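4.3 What the feeder left behind

Velomell checks and scores mathematics worksheets for private schools, and before February it did so with pens. The schools send the papers in ring binders, a habit the company has asked them to drop every year and which they keep up with great loyalty. A reader took a binder, opened the rings, marked the sheets, closed the rings and wrote a total on the cover. The job title was "marker."

The system that replaced the pens has two parts. The Varkon feeder takes a stack of up to 50 sheets and pulls them through a scanner one at a time. Rovska, the scoring software, reads the multiple-choice answers and makes an attempt at the fill-in-the-blank items, passing whatever it doubts to a person at a screen. By management's own log, 86 percent of sheets in our observation period went through without anyone reading them. That number appeared on a slide and later on a mug.

What the log leaves out is everything that happens before a sheet reaches the feeder. The Varkon dislikes staples, folded corners, correction fluid and, above all, binders. So the 12 employees who used to read children's arithmetic now spend much of the day getting paper out of binders and, once it has been scanned, back into them in the same order. The official name for this is "input preparation." The staff call it shelling peas.

The work is less simple than either name suggests. Figure 3 shows the posture we saw most often, with one hand on the rings and the other on the loose edge of the stack. Experienced workers fan the edge as they go, feeling for two sheets stuck together, which the feeder will cheerfully treat as one very thick child. Several told us they could tell by touch which school a binder came from. The software vendor's training covers none of this – it starts at the moment a clean, square stack is placed in the tray, as if stacks grew that way.

We asked the staff what they missed. We had expected to hear about status, and we did hear about it, mostly from people over whom the word "operator" had been pinned without consultation. More often we heard about wrong answers. Reading 300 sheets on fractions had been dull work, they agreed, but every so often a pupil did something so strange with a denominator that it was passed down the table and discussed over lunch. Rovska gives such answers a zero and a confidence value. The doubtful ones still come up on screen, cropped to a single line, which one worker compared to being told only the last word of a joke.

Opinions were divided on whether the change was a loss. Two people said they went home with less of a headache. Others had sore thumbs. Tokgöz, the consultancy that oversaw the rollout, had budgeted for eye strain and bought new lamps. There was no line in the budget for thumbs.

Figure 3. Handling printed worksheets in an open ring binder. The upper sheet has a "Fill in the blanks" section, with the page number and subject in the footer.

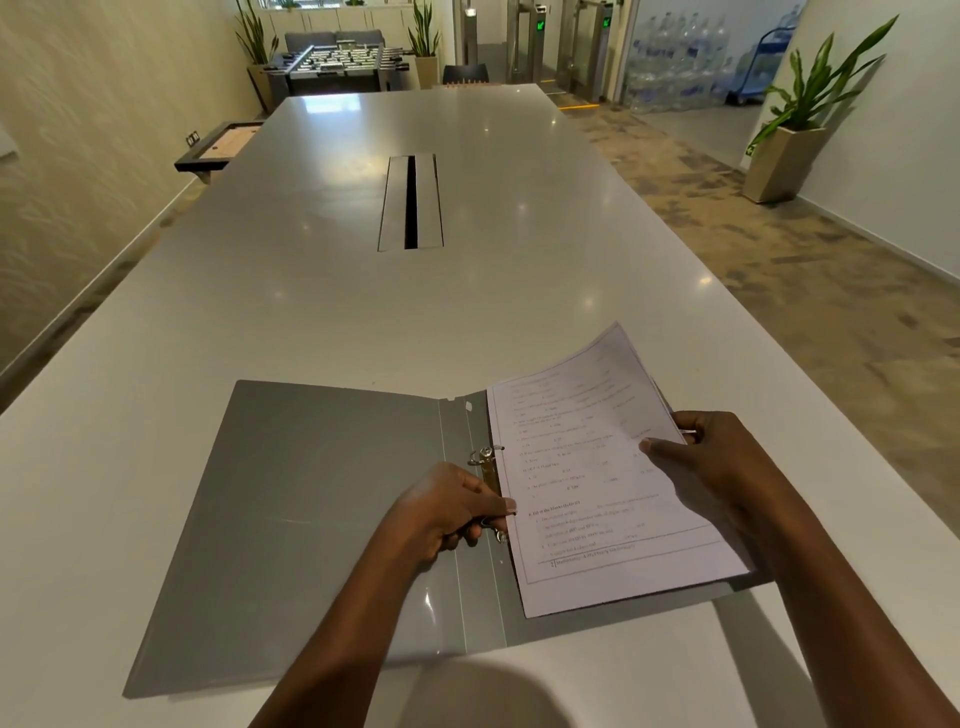
4.4 Who owns the order of the pages

Sheets returned in the wrong order were the most frequent complaint from schools after the rollout, and the hardest to assign to anyone. The feeder keeps the order it is given. The staff keep the order the school used, where the school used one.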